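November, evening

Sorted the earbuds at last. The white case opens cleanly and both buds sit in their cavities, one above the other. Rim still glossy. The lid hinge on the old Aritz pair had gone slack, so I checked this one first and logged it as sound. 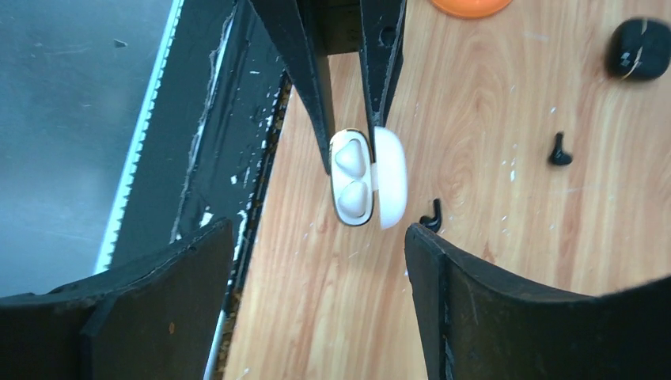
Cosmin Dinu wants the Prosser set back by the end of the month. Paid 69 for it, he says; I have the receipt at nearly 770, in another currency, which he forgets. The spare tips go in the Morier tin, lid taped.

The wood top needs oil. Its streaks run darker in places and I would like them even before winter. One small blue block left out on it, to go in the drawer with the rest. 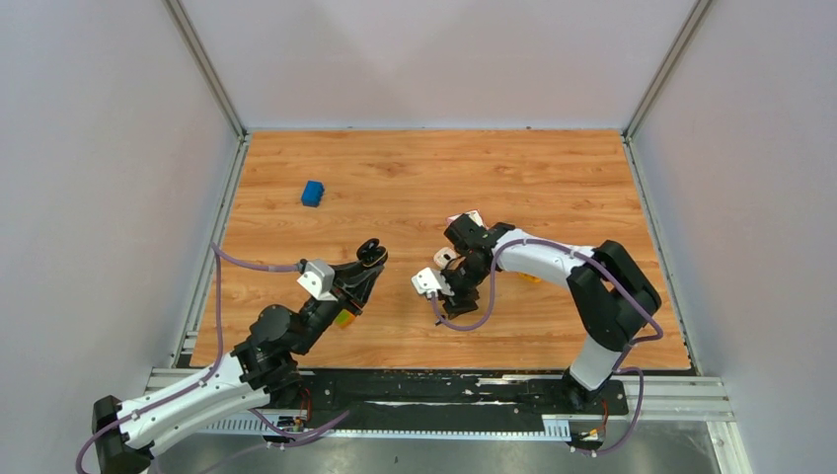

Is one coat enough for a top of this size? Two, thinly applied, with a night between them and a dry cloth after each.

Yesenia Mendoza has the Plandar oil. Ask her for 2 cloths as well.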